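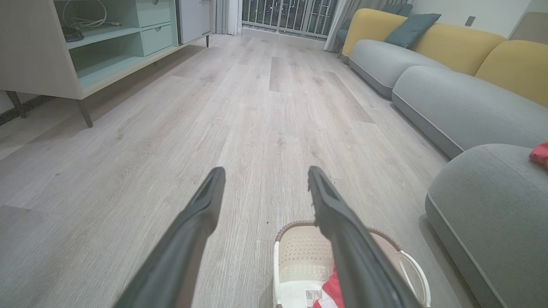
거실방 바닥, 빨래 바구니와 민트색 수납장 쪽

2023-07-21
Balley 거실방 정리 노트, 바닥과 낮은 가구

오늘은 거실방을 바닥 높이에서 한번 제대로 봐야겠다고 마음먹은 날이다. 늘 서서 들어갔다가 서서 나오는 방이라 가구 위쪽은 다들 잘 닦고 잘 정리하는데, 무릎 아래로 내려가면 이야기가 달라진다. 지난 6월에 수납장 자리를 옮긴 뒤로 아래쪽은 제대로 적어 둔 게 없어서, 공책을 펼친 김에 생각나는 것까지 다 적어 두려고 한다. 길어질 것 같으니 바쁜 사람은 맨 뒤의 할 일만 봐도 된다. (그래도 수납장 부분은 읽어 주면 좋겠다. 다음에 선을 만질 사람이 누가 될지 모르니까.)

빨래 바구니

크림색 플라스틱 바구니는 바닥에 그대로 두고 쓰기로 했다. 한동안은 선반 위에 올려 두자는 말도 있었고 문 뒤에 걸자는 말도 있었는데, 빨랫감이라는 게 결국 사람이 지나가다가 툭 넣게 되는 물건이라 높은 데 있으면 아무래도 손이 덜 간다. 나도 집에서 그렇다. 바구니가 발치에 있으면 양말 한 짝도 들어가고, 위에 있으면 의자 등받이에 걸린다.

옆면에 작은 구멍이 격자로 촘촘히 나 있는 게 나는 참 마음에 든다. 여름에는 천이 조금만 눅눅해도 냄새가 배는데, 옆이 막힌 통을 쓰던 때보다 훨씬 안심이 된다. 테두리를 따라 갈색 띠가 둘러져 있어서 밝은 바닥에 놓아도 어디가 바구니 입구인지 금방 눈에 들어오는 것도 좋다. 흰 손잡이는 바깥으로 둥글게 나와 있다. 한 손으로 집기에는 편하지만 가구 옆에 바짝 붙이면 걸리기 쉬우니, 손잡이 쪽은 조금 여유를 두고 놓아 주면 좋겠다.

안에 든 빨간색과 흰색이 섞인 천은 꺼내서 따로 빨 것. 같은 바구니에 밝은 천을 같이 넣었다가 물이 든 적이 있어서, 나는 이제 빨간색만 보면 일단 따로 뺀다. 빨기 전에 세탁 표시가 있는지 한번 뒤져 보고, 읽을 수 있으면 여기 여백에 옮겨 적어 주세요. 모르겠으면 그냥 찬물에 약하게 돌리면 된다. 뜨거운 물은 절대 안 됨! 지난번 쿠션 커버가 손바닥만 해진 일은 아직도 생각하면 속이 쓰리다.

민트색 수납장

겉은 흰색이고 속은 연한 민트색인 낮은 수납장. 나는 이 색 조합을 처음 봤을 때 조금 유치하지 않나 했는데, 몇 달 같이 지내 보니 방이 환해 보여서 이제는 없으면 섭섭할 것 같다. 가늘고 어두운 색 다리 위에 올라가 있어서 밑으로 걸레가 쑥 들어가는 것도 큰 장점이다. 바닥에 딱 붙는 장을 썼으면 아마 그 밑은 이사 나갈 때까지 못 닦았을 거다.

문제는 역시 선이다. 왼쪽 열린 칸 위 선반에 작고 어두운 기기가 하나 올라가 있고, 그 위와 뒤로 흰 선이 잔뜩 엉켜 있다. 보기에도 답답하지만, 먼지가 한번 앉으면 털기가 정말 어렵다. 예전에 한 번 풀어 본 적이 있는데 어느 선이 어디로 가는지 적어 두지 않고 풀었다가 오후를 통째로 날렸다. 그래서 이번에는 순서를 정해 둔다. 선마다 양쪽 끝에 종이테이프로 같은 표시를 붙이고, 그다음에 하나씩 풀고, 남는 길이는 고리로 말아서 벨크로로 묶는다. 케이블 타이는 쓰지 말 것. 자를 때마다 선까지 건드릴까 봐 조마조마하다.

벨크로는 Flaltov에서 산 롤이 서랍에 남아 있으니 32cm씩 끊어 쓰면 넉넉하다. 전에 짧게 끊었더니 두 바퀴를 못 감아서 자꾸 풀렸다. 조금 남더라도 길게 끊는 편이 마음 편하다.

선반 오른쪽에는 민트색 서랍이 위아래로 2칸 있다. 손가락을 넣어 당기게끔 앞판이 조금 파여 있는 모양인데, 손이 젖었거나 장갑을 꼈을 때는 은근히 미끄럽다. 위 칸에는 자주 쓰는 것(테이프, 벨크로, 건전지, 줄자), 아래 칸에는 설명서와 여분 나사를 넣기로 했다. 설명서는 버리지 말아 주세요. 나사는 봉지에 담아서 어느 가구 것인지 꼭 적어 주고요. 이름 없는 나사 봉지가 지금 우리 작업실에서 제일 빨리 늘어나는 물건이다.

안쪽에 서 있는 키 큰 흰 판 쪽은 이번에 손대지 않는다. 거기까지 시작하면 오늘 안에 못 끝낸다. 다음 장에 따로 적겠다.

바닥

밝은 회베이지색 나무 무늬 바닥이다. 긴 널이 방 안쪽으로 쭉 뻗어 있어서 방이 실제보다 깊어 보이는 것 같다. 서 있으면 늘 깨끗해 보이는데 낮은 데서 보면 어두운 점이나 얼룩이 군데군데 있다. 널 무늬가 원래 결마다 조금씩 달라서 어디까지가 무늬고 어디부터가 때인지 헷갈리는 게 이 바닥의 재미이자 골칫거리다. 나는 헷갈리면 그냥 손끝으로 한번 문질러 본다.

청소 순서는 늘 하던 대로. 마른 밀대로 널 방향을 따라 한 번 밀고, 남은 얼룩만 꼭 짠 걸레로 닦는다. 물을 흥건하게 뿌리고 시작하는 분이 가끔 계신데 이음매로 물이 들어가면 고생이다. 세제는 Trorkberg 중성 세제, 물 한 양동이에 뚜껑 하나면 충분하고 더 넣으면 발바닥이 끈적거린다. 작년에 내가 욕심내서 세 뚜껑을 넣었다가 맹물 걸레질을 몇 번이나 다시 했다.

바닥 안쪽으로 주변보다 조금 어둡고 따뜻한 색 널이 네모난 띠처럼 보이는 곳이 있다. 밝은 널 사이에 있으니 더 도드라진다. 왜 그런지는 아직 모르겠고, 괜히 때인 줄 알고 세게 문지르지 않았으면 해서 여기에 적어 둔다. 보수용 왁스 색상표를 대 볼 생각인데, 밝은 쪽은 658번이 제일 가까울 것 같다는 게 내 짐작이다. 어두운 쪽은 감이 안 온다. 낮에 불을 끄고 한 번, 저녁에 불을 켜고 한 번 대 봐야 알 것 같다.

스툴

연한 세이지색에 회색이 도는 둥근 천 스툴은 이 방에서 내가 제일 아끼는 물건이다. Yin에서 들여올 때 색을 두고 말이 많았지만 나는 끝까지 이 색을 밀었고, 지금 민트색 수납장과 같이 두고 쓰면서 혼자 흐뭇해하고 있다. 천은 살짝 보송한 짜임이라 손으로 쓸면 기분이 좋은데, 그만큼 실밥이나 머리카락도 잘 붙는다. 돌돌이를 세게 굴리면 보풀이 일어나니까 부드러운 솔로 한쪽 방향으로만 쓸어 줄 것.

위쪽에 천 두 장이 만나는 박음선이 곡선으로 지나간다. 먼지가 끼기 좋은 자리라 솔 끝을 세워서 선을 따라 천천히 훑어 준다. 아래 테두리도 잊기 쉬운데, 둥글게 말린 단이 바닥 가까이까지 내려와 있고 천이 살짝 모인 데가 있다. 걸레질할 때 젖은 걸레가 이 단에 닿지 않게 스툴을 먼저 들어서 옮기는 게 좋다. 질질 끌면 단도 상하고 바닥도 상한다. 무거우면 둘이서 들면 되고, 혼자 할 때는 밑에 마른 수건을 깔고 밀면 생각보다 잘 움직인다. 옮길 자리부터 비워 놓고 드는 것도 잊지 말 것. 나는 꼭 들고 나서 어디 놓을지 고민한다.
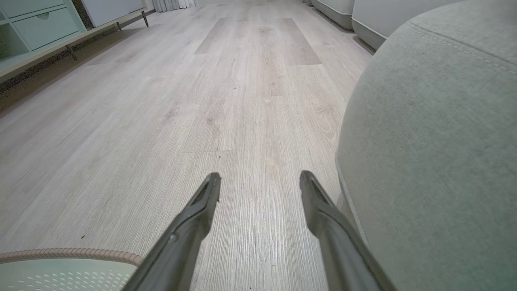
할 일

빨간 천은 따로 빨래. 찬물, 약하게.
바구니는 비운 다음 구멍 사이 먼지를 헌 칫솔로 털기. 손잡이 안쪽도 같이.
수납장 선에 종이테이프 표시부터 붙이기. 표시 전에는 아무것도 뽑지 말 것.
서랍 안 정리하고, 이름 없는 나사 봉지는 책상 위 접시에 모아 두면 내가 하나씩 맞춰 보겠음.
바닥 부스러기는 마른 밀대로 먼저. 바구니 옆에도 작고 어두운 점 같은 게 있으니 거기까지.
왁스 색상표 대 보기. 낮과 저녁 각각.
스툴 밑에 붙일 펠트는 11mm짜리로 주문 전에 밑면 모양 한번 확인. 지금은 뒤집어 본 사람이 없어서 어디에 붙일 수 있는지 모름.

덧붙임. 솔은 스툴용과 바구니용을 꼭 나눠 쓰기로. 스툴용은 손잡이에 초록 실을 묶어 두었으니 그걸로 구분하면 된다. 실이 풀려 있으면 아무 초록 실이나 다시 묶어 주세요. 색상표는 창가 책꽂이 둘째 칸에 꽂아 두었다.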